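4 Setting up the shop's alterations and garment care records

Before you start, the stock list must already be loaded (section 3). If the Stock screen shows no garments, stop and finish that section first. The steps below are for menswear and womenswear shops using Motia 2 on a counter PC. Shops that moved over from the old Odton card system should also read the note on card numbers further down.

4.1 Creating a fitting card

1. From the main screen, open Customers and find the customer by last name or phone number.
2. Select New Fitting. A blank card opens with the date already filled in, in the form 2/19/19.
3. Choose the garment type. Jacket, pants, shirt, coat and dress are supplied. To add another, see 4.3.
4. Enter chest, waist and inseam. Use inches or centimeters, but keep to one across the whole shop. The setting is under Shop, Units.
5. Enter any changes the customer has asked for in the Work box. Keep to one change per line, or the tailor's ticket will print them run together.
6. Select Save. The card number appears at the top left.

Note: A jacket card needs sleeve length for both arms. If you leave one blank, Motia copies the other one across and marks it with a star. Starred figures print on the ticket with the star, and the tailor should measure again before cutting.

Caution: Changing the units after cards have been saved does not convert the figures already entered. A 34 stays a 34.
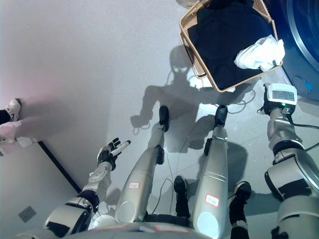
Once the card is saved you can print the tailor's ticket. Select Print, then Ticket. The ticket comes out in two parts. Pin the top part to the garment through the lining or a seam allowance, never through the face of the cloth, and put the lower part in the customer's envelope.

4.2 Card numbers carried over from Odton

Old card numbers are kept, with the letter O in front. The import at our Gornport test shop brought in 2,611 cards and took around 3 hours on a slow connection, so start it after closing. Cards with no last name are placed in a list called Unmatched. Work through this list by hand before you let staff search for customers, or you will end up with doubles.

To join two cards for the same customer:

1. Open the card you want to keep.
2. Select Join, and type the number of the other card.
3. Check the two sets of measurements side by side. The newer set is ticked.
4. Select Confirm. This can't be undone.

4.3 Adding a garment type

1. Open Shop, Garments, and select Add.
2. Type a name of up to 14 characters. Longer names are cut short on the ticket.
3. Tick the measurements that apply.
4. Pick a care group. The supplied groups are Wash, Hand Wash, Dry Clean and Brush Only.

The Alcantara branch set up its own type for unlined summer jackets – a good idea if you sell a lot of them, as the lining charge is otherwise added to every ticket.

4.4 Care groups and the customer's care slip

The care slip prints with the receipt. Its wording comes from the care group, and you can edit it under Shop, Care Text. Keep it short. The sewn-in label always comes first, and the slip should say so.

For the Wash group the supplied text reads: "Close zippers and turn inside out. Wash with like colors. Do not overload the machine. Reshape while damp and dry flat or on a wide hanger."

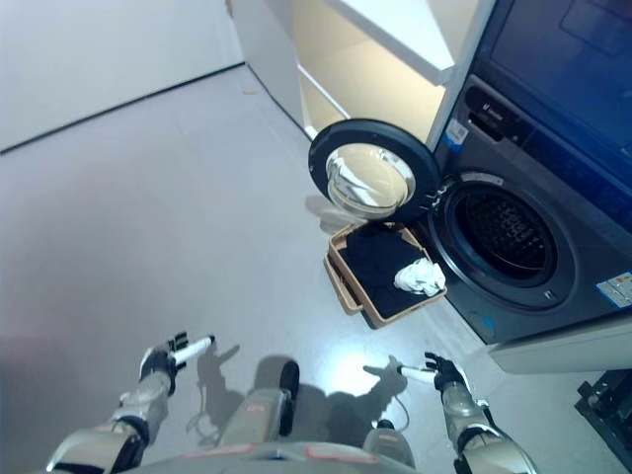
Fig. 4-2. Front-loading washer with the door open.

If a garment has mixed fabrics, such as a wool body with a cotton collar, choose the gentler group. Motia does not do this for you.

Note: Care text edited in November or earlier, on version 1, does not carry over. Copy it out before you update and paste it back in afterward.

4.5 Who can change what

Counter staff can open, save and print cards. Joining cards, changing units and editing care text all need the manager code. Set the code under Shop, Access – it is blank when Motia is first installed.

Questions about this section go to Anum Bangash at the support desk. Have the card number ready, and the version number from the Help screen.

Next: section 5, Deposits and collection dates.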